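Le gâteau aux noix, enfin réussi !

2 novembre 2023

Quatre automnes que je cours après ce gâteau. Celui que faisait ma grand-mère, haut comme trois doigts, presque noir sur les bords et moelleux au milieu, avec ce goût de noix qui reste longtemps en bouche. Elle n'a jamais rien écrit, évidemment. « Tu mets ce qu'il faut », disait-elle, et débrouille-toi avec ça !

Tout a redémarré en août, chez Jana Nolte, à Vonport. Elle nous a servi un biscuit aux noisettes d'une légèreté incroyable, et j'ai passé la moitié du repas à l'interroger (pardon Jana, ton poulet était délicieux aussi). Son secret, c'est qu'elle ne met pas un gramme de farine. De la poudre de fruits secs, des œufs, du sucre, un peu de chapelure pour le moule et voilà. Je suis rentrée avec une seule idée en tête : essayer avec des noix.

Le premier essai s'est effondré. Le deuxième était bon mais gras, parce que j'avais mixé trop longtemps et que les noix avaient rendu leur huile. Il faut y aller par petites impulsions, avec une cuillère de sucre dans le bol, et s'arrêter quand il reste encore des morceaux. J'adore ces petits éclats qui croquent sous la dent !
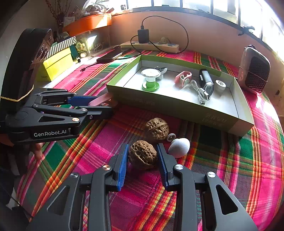
Pour les quantités, je suis arrivée à 320 g de cerneaux, 180 g de sucre blond, six œufs et le zeste d'une orange. Les jaunes avec le sucre, longtemps, jusqu'à ce que le mélange devienne pâle et épais. Puis les noix, le zeste, une pincée de sel. Les blancs en neige à la fin, en trois fois, à la spatule et sans se presser. Quarante minutes à 170 °C, porte fermée, même si on meurt d'envie d'aller voir.

Et torréfiez vos noix ! Dix minutes au four, pas plus, puis on les frotte dans un torchon pour enlever un peu de peau. Je m'en passais par paresse et c'était une erreur, le parfum n'a rien à voir. Il faut les laisser refroidir complètement avant de les mixer, sinon c'est la pâte à tartiner assurée – délicieuse, mais ce n'est pas le sujet.

Mounir, qui n'aime pas les desserts, en a repris deux fois. Il le préfère le lendemain, avec un café très serré, et je crois qu'il a raison : la mie se resserre, l'orange ressort davantage. Moi je le mange tiède, debout dans la cuisine, avec une cuillère de crème crue.

La prochaine fois, je tente une version au miel de châtaignier. Si quelqu'un a déjà essayé, dites-moi en commentaire combien de sucre vous avez retiré, j'ai peur que ça brunisse trop vite.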